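Keeping produce on the counter: bags or open basket?

Asked in Kitchen and Storage

My kitchen has one long counter and almost no cabinet space, so the vegetables and fruits live on the counter. Until January I left everything in the thin plastic bags from the market. Now there are always empty bags in every corner, and twice I found a pepper that became soft at the bottom of a bag I forgot.

I bought a pink plastic basket with small holes in the side wall and I want to move to it completely. But I have three doubts. First, can lemons and bell peppers stay together in the same basket? Second, what to do with the bags, because I do not like to throw them all away. Third, the counter is polished brown marble with white veins and my landlord is very strict about it. Does a lemon hurt the marble if it only lies there?

The smaller things also have no home, and everything ends up between the bags.

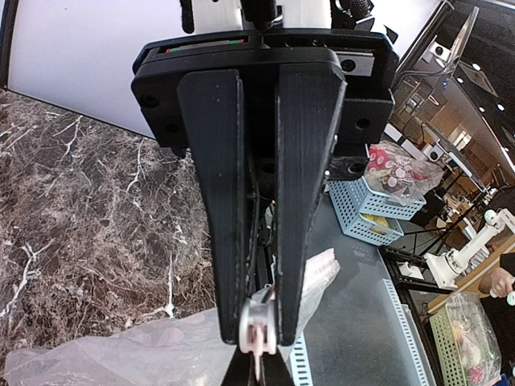 Should I wash the fruit before I put it in the basket? No, wash it right before you use it, and put it in the basket dry.

That part I already learned from my sister, so please answer the other ones. My kitchen stays at a normal room temperature and I shop two times a week.

Posted by Mi-kyung Um

3 answers

Answer from Reuter
Accepted

Lemons and peppers can share a basket for a few days without a problem. Peppers keep longer in the refrigerator, so I would leave outside only the ones you will cook before your next shopping. Lemons are fine on the counter for about a week, then the skin starts to get hard.

My own way is simple. Lemons go in front, where the hand reaches first, and peppers go to the back.
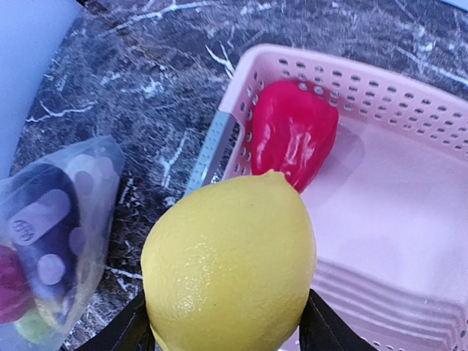
Do not fill it to the top. Air has to pass between the pieces, and the fruit at the bottom should not carry the weight of everything else. When I come home with new lemons I take out the old ones first, put the new ones under, and the old ones again on top. It takes one minute — maybe two if the basket needs a wipe.

About marble: a whole lemon with good skin will not hurt it. The juice will. Never cut a lemon directly on the stone, and if one is leaking, move it and wipe the place with water immediately. Vinegar cleaners are also bad for marble, please check the label of what you use.

Answer from Trosico

I had more than 200 bags under my sink before I became serious about it. Now I flatten each one, fold it in a long strip, then fold the strip in a small square. They go in an empty tissue box and I allow myself 24. When the box is full, the rest goes to the store that collects them.

If a bag was wet inside, hang it first until it is dry, or the whole box will smell.

For the small things I would use a cup or a jar with a lid, separate from the food.

Answer from Nakard

just put everything in the fridge, baskets are for decoration

Comment from Mi-kyung Um

Thank you, Reuter, I did not know about the vinegar. I was using it every evening! The fridge is too small for everything, Nakard, but I will put half of the peppers there.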